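The Sosik lander has been sitting on the Moon's south polar highlands since July, and its ground team in Porasdale is still learning how to keep it warm. Each lunar night lasts two weeks. Csaba Gál, who runs the night shift, says the heater draws more than the plan allowed.

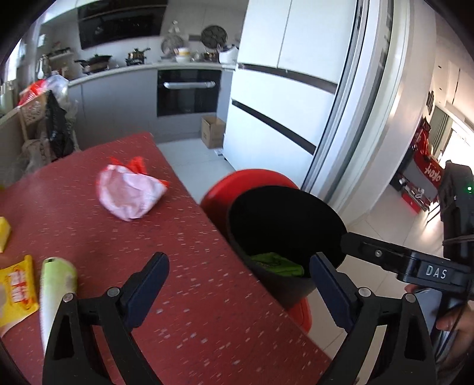 *A red speckled tabletop with a crumpled plastic bag on it.*

The lander has sent back 704 soundings of the soil so far, the deepest over 20 metres down. Radwa Bennani's group is looking for buried ice. The signal is patchy, and she won't put a number on it until the next set arrives.
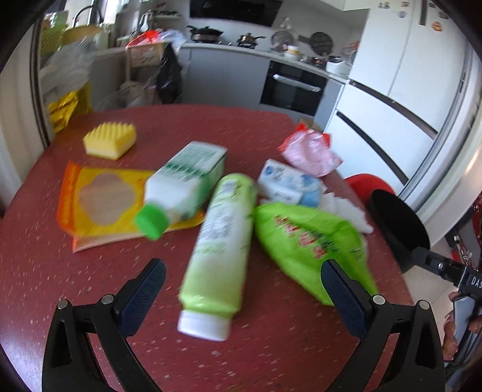 **Why not land on the far side?**

The lander would lose its direct radio link with Earth, and a relay orbiter wasn't in the budget.

Catrin Lloyd expects the batteries to last another 2 nights.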